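# The Shared Table Deserves a Policy

Most organizations write rules for their meeting rooms, their parking and their kitchens. Few write anything for the worktable, although it is where much of the day is spent and where cables, chargers and drinking water meet.
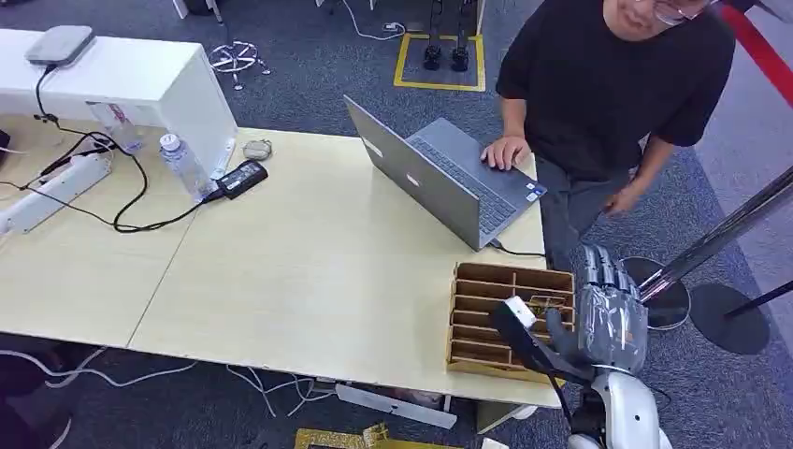 Siwan Cadwaladr wrote in response to an earlier version of this essay that a table in use will always look like a table in use, and that rules on the subject tend to be drafted by people with private offices. The objection has merit. A policy that demands a bare surface at all hours would be ignored by Wednesday, and properly so.

The case made in these pages is narrower. It concerns power, liquids and small storage.

Power comes first. A long strip lying on the tabletop is convenient, and it allows a plug to be changed without anyone kneeling on the floor. It also takes up an entire edge and draws every cord toward it. Adapter bricks then settle in the middle of the surface, where hands and papers should go. This office favors strips fixed beneath the table, with one short lead brought up for each seat. When the Flosus building was refitted, the fixings cost 178 dollars per table. That is a modest sum beside the price of a laptop pulled to the floor by its own charging cable.

Liquids are a simpler matter. Bottles with caps should be permitted and open cups should not. A bottle should stand on the side away from the adapters, a point on which the present guidance is silent.

Storage is where the author parts company with the usual advice. Purchasing departments are fond of molded desk trays, and the Tulletti catalog offers them in great variety. A plain cardboard organizer with stacked slots does the same work. It can be cut down, relabeled or replaced without a purchase order, and people are more willing to rearrange a thing that cost almost nothing. Of the 50 trays bought for the second floor, a good many now hold other trays.

None of this requires inspection or penalties. A single page, posted near the tables and reviewed each September, would be enough – provided that those who sit there are asked to write the first draft.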